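Trastine: wrist-view grasp episodes for testing pad wear

Version 4

Summary
Trastine is a set of 3000 short episodes collected with a hand-held two-finger gripper. It goes with our work on policies that keep working as the gripper pads age. The main result: a policy trained on mixed pad conditions lost less accuracy on worn pads than one trained on new pads only.

Contents
train/ — 1055 episodes with new pads and the rest of the training split with used pads
test_worn/ — 300 episodes, used pads only
labels.csv — one row per episode, with pad condition, object ID and outcome
Each episode has wrist video, gripper opening and estimated pose. Timestamps share one clock.

Method
Operators picked up household objects and put them down at a marked spot. Pad condition was labeled by hand from a still taken with the gripper open, before the first grasp. Two labelers worked separately, and a third settled any disagreement. The policy never sees these labels. We use them only to split the results.

Loading
Unpack the archive, then run the Prilerar converter from the repo root. Older versions of the converter drop the last sample of each episode — update before you start.

Known issues
Some October episodes have a short gap in the pose track. They are flagged in labels.csv and left out of test_worn/.
Glare on light tabletops can wash out part of the view.

Open gripper, wooden tabletop
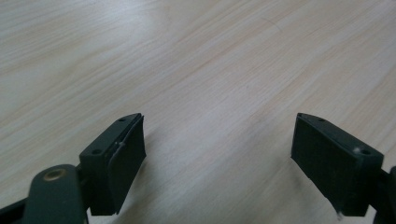

By the Mahasneh group, Vavitz
Updated 19 February 2022

Signs of wear we label include a seam opening between pad and block, as along the upper edge of the left pad, and fibers at a corner, as at the bottom of the right one. Small white specks don't count as wear.

License
Free for research use. Please cite the Trastine report if you publish results.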